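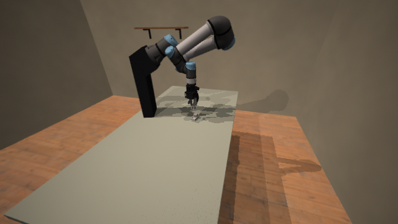
Fadi Mahasneh thinks we should stop calling the Smadi night cream "clinically gentle" until a second panel has worn it, and that a re-order before September would be premature. I agree with him, which won't please the people at Esard who wrote the label.

Progress report to Gitby on the Ondardale skin care trial
2021-07-27

The wear test has now run long enough to say something, though less than the launch deck promised. Of the 100 testers who signed up, 15 dropped out before the first check-in. Most gave no reason. A few mentioned the scent, and I suspect more would have if the form had asked. 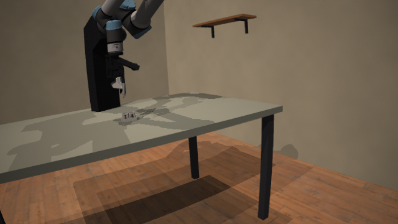

Arm raised over the table.

The people who stayed report softer skin. I would be more impressed if the plain base cream, handed out to half of them in the same jar, hadn't scored almost as well. The gap between the two is small, and it shrinks again when you leave out testers who changed cleanser partway through. "Visible glow" was the weakest result of all. Testers were asked to rate it in their own bathroom mirrors, and I don't know what that measures.
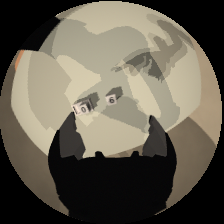
The scent is a separate problem. Esard's second version is lighter, but it fades into something closer to candle wax by morning. Teresa Ní Mhurchú has asked them for an unscented batch. They said yes in principle and have yet to name a ship date.

Spending to date is $2,105, mainly jars, postage and tester gift cards. Replacement pumps were not in the budget. The first ones jammed once the cream got cold, and we paid for new ones out of the postage line.

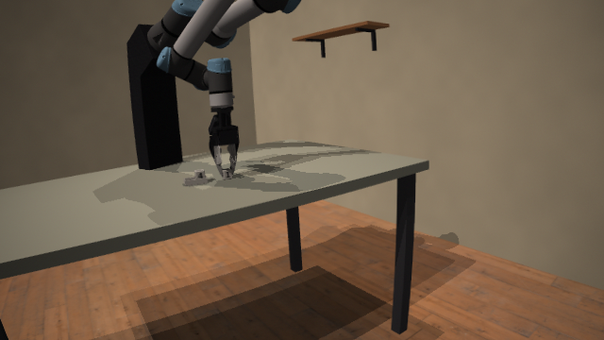

Gripper lowered close to the tabletop.

Still to do: patch tests on the unscented batch, a plainer questionnaire, and calls to 10 of the testers who quit, if they pick up. We are not asking for more money this round. We do ask that the glow claim stay off the box until the second panel reports in September.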